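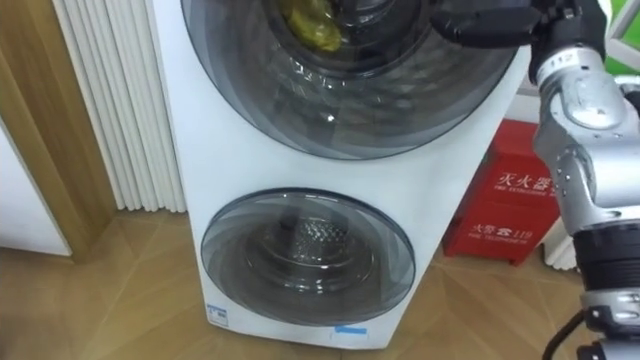
The two-drum washing machine in the laundry area, with the fire extinguisher box against the wall.

Festcombe Residence
Laundry Area: Frequently Asked Questions

The following answers apply to all residents and registered overnight guests. Questions not covered on this page should be addressed to the Residence Office at extension 1754.

Who may use the washing machine?

Any resident of Festcombe or of the Seter annex may use the machine. Guests staying longer than three nights may use it if the host resident makes the booking. Laundry may not be brought in on behalf of persons living elsewhere.

Do I need to book?

Yes. Bookings are made on the sheet at the front desk or by telephone to the Residence Office. A booking covers both drums. Residents who need only one drum are asked to write "upper" or "lower" beside their room number so that the other may be taken by someone else. A booking not taken up within 16 minutes of its start is released.

What are the hours?

The laundry area is open from 7 a.m. to 10 p.m. The last load must be started early enough to finish by closing time. Hours are extended by one hour during the March examination period.

Which drum should I use?

The large upper drum is intended for everyday clothing, towels and bed linen. The smaller lower drum is reserved for underwear, socks, baby clothes and other small items that residents prefer to wash separately. Shoes, bath mats and pet bedding are not permitted in either drum.

May both drums run at the same time?

Yes. Each drum is set separately. If two residents are sharing the machine, each is responsible for his or her own load and should not stop, open or change the settings of the other.

How do I open and close the doors?
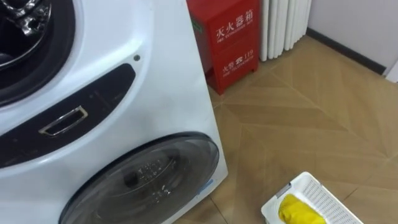
Doors should be opened only after the cycle has ended and the lock has released. Residents are asked not to force a door that does not open at once; wait two minutes and try again. When opening or closing, use the handle provided. The chrome pull handle set into the dark curved band below the upper opening should be kept free of detergent, and nothing should be hung from it. Please read the small white printing on the lower door before using that drum for the first time. A printed translation may be borrowed from the front desk. Stickers and labels on the machine are to be left in place.

What detergent may I use?

Liquid detergent marked for front-loading machines is preferred. Powder is permitted in small quantities. Bleach, fabric dye and descaling products may not be used by residents. Detergent left behind in the laundry area is discarded at the end of each week.

I found an item of clothing in the drum. What should I do?

Place it in a clean bag and bring it to the front desk, noting the time and which drum it was in. Items are held for 40 days and then donated. Please check both drums by hand before leaving, as small items tend to cling to the rim.

How heavy a load may I wash?

Fill the upper drum no more than three-quarters full. The lower drum should be filled no more than halfway. Winter comforters should be taken to the Lemieux laundry service, which collects from the front desk by arrangement. Charges are payable directly to Lemieux.

May I leave a basket or drying rack beside the machine?

No. The floor to the right of the machine must remain clear at all times so that the red fire extinguisher box can be reached and opened. Nothing may be placed on top of the box. Racks are available in the drying room on the second floor.

What should I do in case of fire?

Leave the area, alert others and call the fire number, 119, which is also printed on the box. Inform the front desk once you are in a safe place. Residents are not expected to fight a fire themselves.

What if the machine leaks or stops during a cycle?

Do not move the machine or attempt a repair. Report the fault to Sugeng Sumampouw, Building Services, stating the drum in use and any code shown. Water on the wood-grain floor should be wiped up promptly with the mop kept in the hall closet. Repairs are carried out by Hikisden, normally within two working days.

Who decides on damage claims?

Claims for damaged clothing are reviewed by Stellan Tangen, Residence Manager. The form must be submitted within one week and accompanied by the item concerned. The residence does not accept claims for garments labeled "dry clean only."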